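From the Kitchen Table: The Great Countertop Census

Every December the Fallside newsletter asks its readers to clear one surface in the kitchen, and every January we hear what they moved it all onto. The usual answer is the table. We received 77 replies this time, and a good share of them described a spotless counter and a family eating dinner standing up.

So the advice this month is about the table itself. Teodoro Nava, who runs our Wakero Street workshop, would like you to stop treating it as a parking lot, or at least to park better. His rule is that anything staying out goes to the edges, and the middle is left for whatever you are doing at the time. Bulky things take the corners. Mugs go up on a tree, where they take the footprint of one small base and can be admired by guests who don't care. Corn and other produce get a basket, a shallow one, so that you remember you bought them.
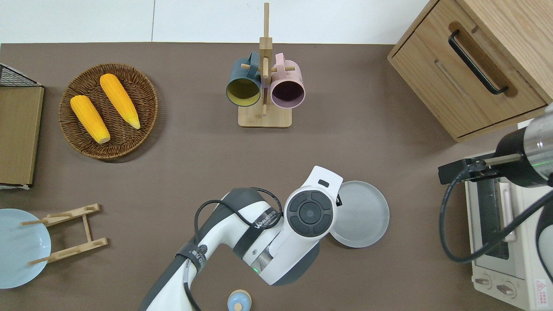 What to do about the toaster oven

Teodoro gets this question more than any other. A toaster oven is too big to hide and too useful to give away, and it has the social manners of a suitcase in a hallway. Put it at one side with the door facing in, give it the clearance its manual asks for, and resist the flat top. The flat top is where mail goes to get warm.

Mug trees come with a warning too. Two mugs look like a decision. Six look like a rummage sale, and the one you want will be at the back — usually behind the souvenir from somebody else's vacation.

The next workshop starts at 4 in the upstairs room at Wakero Street. Bring one item you can't find a place for. Please make it an item you can carry up the stairs.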